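Moving the club site off its old membership plugin

Fri 8 January

I spent most of the holiday break moving a small membership site from one plugin to another. The site belongs to a rowing club called Stallau. I have looked after it for a few years, and it has one main job, to keep the members' pages closed to everyone except members. I am writing this down partly for my own records and partly because the posts I found while searching were all written by people selling something.

The old setup was WordPress with a membership plugin called Kalter. Kalter did what we needed for a long time. Then in November the developer moved renewals to the paid tier, and the free version stopped sending reminder emails. We found out when a lot of people turned up locked out of the boat booking page. They hadn't ignored the reminders. The reminders had never gone out.

I looked at paying for Kalter, and the price was not terrible. What put me off was the export screen. It gave me names and email addresses and nothing else: no join dates, no levels, no payment history. If I was going to be tied to a plugin, I wanted one I could leave.

I ended up with Valentini. It stores levels and dates in its own tables, and you can get all of it out as a CSV file from the admin menu. The settings pages are ugly and there are too many of them, but the labels say what they do.

What I had to move

The database had 3,625 user accounts in it, which surprised me for a club that size. Most of them were spam registrations from before we turned on email confirmation. I deleted anything that had never logged in and had no payment attached. I did this on a staging copy first, and I'm glad I did, because my first query also removed everybody who had been added by hand by the previous webmaster. Those people pay by check, so there was no payment record for the query to find.

After that was sorted out I wrote the real accounts to a spreadsheet and matched them to the old levels. Kalter had 18 levels. Over the years somebody had made a new one for every discount and every season, and then left them there. Valentini now has eight levels, and I think we could do with fewer. The student level and the junior level have the same price and open the same pages. They are still separate only because the club's rules mention both.
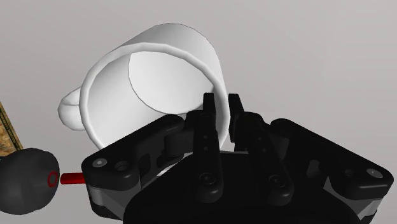

Posted by the site owner
Web developer and part-time sysadmin

The import itself was slow. Valentini's importer takes up to 100 rows at a time on shared hosting before it times out, and it doesn't tell you which row it stopped on. I split the file into pieces and ran them one after another, checking the last name in each batch before starting the next. It is dull work but easy to do while the radio is on.

Dates were the worst part. My spreadsheet program had changed the expiration dates into its own format without asking, and the importer read the month as the day wherever it could. Anyone whose day number was above twelve failed with an error, which was fine. Everyone else went in with a wrong date and no error at all. I only noticed because my own membership had supposedly run out in the spring. The fix was to set the column to plain text before pasting anything into it, and to write the dates with the year first.

Page restrictions

Kalter marked closed pages with a shortcode wrapped around the content. Valentini uses a checkbox panel in the editor. That means when you turn Kalter off, the shortcode stops working and the text inside it is visible to anyone. For a short while on staging, all the members' phone numbers were open to the public. On the live site I put up the maintenance page first, then set the checkboxes, then deactivated Kalter, then removed the leftover shortcodes with a search and replace. Do it in that order.

There are two places I forgot. One was the RSS feed, which was still sending out the full text of members-only news posts. Valentini has a setting for this on the Advanced tab, and it is off by default. The other was the uploads folder. No membership plugin I have tried protects a PDF if somebody has the direct link. I moved the committee minutes to a folder outside the web root and serve them through a small script that checks the login. It's about as much code as you'd expect, and I'll post it when I have cleaned it up.

Email

WordPress was sending mail straight from the web server, and a good share of it went to spam folders. I set up Fandden as the mail relay while I was in there anyway. You add a few DNS records, wait, and put the key into the SMTP plugin. I sent test renewals to accounts at several providers and they all landed in the inbox. I also changed the reminder text. The old one started with a paragraph about the club's history and put the renewal link at the bottom.

Things still on the list

The account page looks bad on a phone. The table of past payments runs off the right side and you have to scroll sideways to find the receipt link. I tried the stylesheet trick from the support forum and it broke the login form, so I took it out again.

Family memberships are a workaround for now. Valentini has an add-on for group accounts, but it expects one person to pay and then send invitation codes to the others, and some of our families share a single email address. For the moment each family has one login — the same as before — and we'll see whether anyone complains.

I also need to write the handover notes. The last set I was given was a single page with a password on it, and the password was out of date.

Kalter is deactivated but still installed. Its tables are still in the database too. I'll leave them until the spring renewals have gone through, then take one more backup and drop them.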